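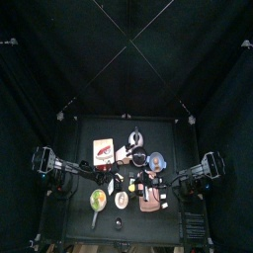

Gripper and Camera Comparison, Bretico Two-Arm Cell
Progress report to the Rekis equipment fund, 8 Jan 2021

1. Status

The comparison of two-finger grippers on the enclosed cell is on schedule. Both arms are installed on opposite sides of the table and run from the Fahmy controller. Of the 982 grasp attempts logged in this period, 813 were accepted for analysis. The remainder were dropped for timestamp errors between the overhead camera and the arm controllers, a fault traced to a network switch and corrected.

2. Grippers

The kitchen set is the main test load. It mixes pots, flat packages, a cutting board, a frying pan and small play food on one dark table, so that the same finger geometry has to handle wide handles and small loose parts in a single run. Results so far:

Pot and pan handles: reliable with either finger pad.
Small cubes and round items: the softer pad holds better, but wears faster. Five pads were replaced.
Flat packages: still poor. The fingers need an edge to get under, and most failures were logged here.

3. Cameras

Each arm now carries a box-shaped camera in a ring mount above the gripper. The ring keeps the camera position repeatable after a gripper change, and recalibration now takes 14 minutes per arm. Cable routing along the upper arm remains a concern – a loop can tighten when the wrist turns far inward.

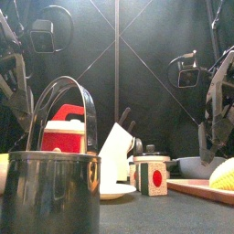
Reflective objects are the other open item. Polished steel gives unstable depth readings from the arm cameras, and the planner then places the fingers too high on the rim. A second light position will be tested before any change to the software.

4. Spending and next steps

Spending is within the approved amount. The Zoltthorpe finger set has been ordered and will be run on the same object list. No change to the April end date is requested. Remaining work is the flat package trials, a cable guide for each arm, and the final data tables.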